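Reading time: 3 min

The plaid that ate Imrie

September 2021

Imrie has a town tartan now, or so the council says. It is red, white and black, it was approved in June, and if the promotional material is to be believed it "reflects centuries of shared heritage." The heritage in question appears to be 71 days old, counting from the first meeting at which anyone brought it up.

The design came from Tidonora, a branding firm that was paid to give the town "a look that travels." It has certainly traveled. Big red squares crossed with white bands and small black blocks are the sort of thing you can print on almost any surface, and the firm's pitch leaned hard on that point. The word "cloth" came up once in its 50 pages.
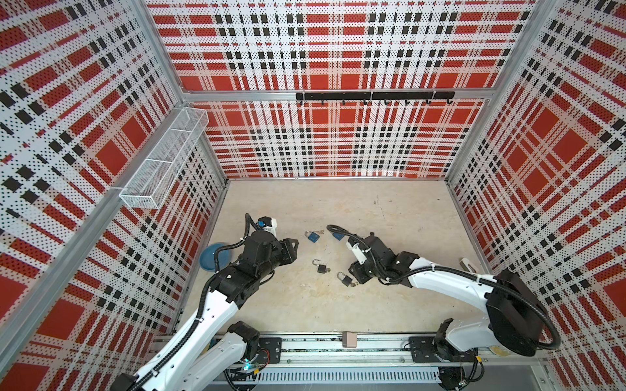
Who asked for it?

The council says residents did. It points to a survey with 1,087 responses, most of them in favor of "a stronger town identity." That is a long way from asking for a plaid. The survey form, which is still posted at the library, has no question about patterns, colors or cloth. It does have one about parking, and the answers to that have not been published.

Supporters argue that every tartan was new once. Fair enough, and plenty of well-loved ones are younger than the people wearing them. But those were mostly made by somebody for a family, a regiment or a club that planned to wear them. Imrie's was made for signs and tote bags, with a scarf promised for later. Council member Craig MacLeish said the scarf was "in discussion" and would not name a mill.

There is also the claim that the pattern will bring in visitors. Tidonora's report cites the town of Moltov, which adopted its own check and saw a good summer afterward. Moltov also reopened its lakefront that year. The report leaves the lakefront out.

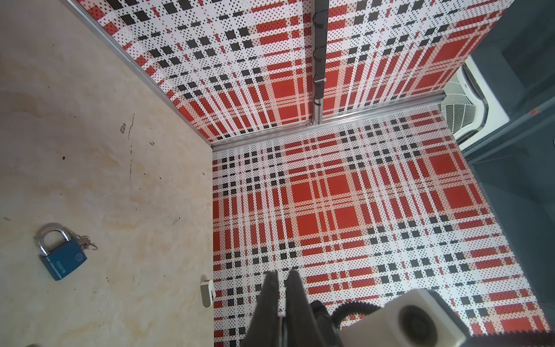

Isla MacKinnon thinks the complaints are overdone. She said a town that can't agree on a bench should be glad to have agreed on anything, and that the red is cheerful in winter. Her shop has ordered 170 tea towels and she expects to sell them all by the holidays.

She may be right about the towels. Whether people buy a pattern because it means something to them or because they need a tea towel is harder to tell, and the council has no plan to find out.

The license is the part worth reading. Under the agreement, the town may use the design freely, but local businesses pay Tidonora a fee on each printed item after the first year. Asked how a shared heritage comes to have an owner, the firm replied that the terms were standard. 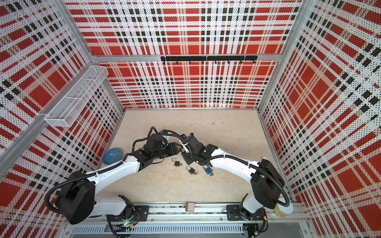
Photo: Zorica Mladenović

The council takes up the second phase of the project next month. It covers bus shelters and the doors of the town hall. Written comments can be left at the front desk until noon on the day of the meeting.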